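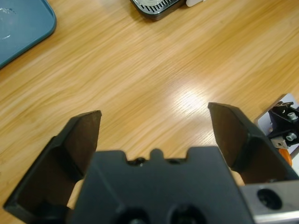
The reading room of the Flisham library has its wooden tables back. All eight were taken away in September for repair, and readers had to sit at folding desks during the winter.

The work was done by Szűcs, a joinery workshop in Kandthorpe, at a price of 800 pounds for each table. Lajos Sárközi, who led the repair, said the old tops had deep scratches and many ink marks. "We did not want to hide the grain — people like to see it," he said.

Six of the tables can be used from June 6, 2024. The other two will stay closed to the public until new lamps arrive from Mallden. The library asks visitors to put hot cups only on the mats, which are kept at the front desk.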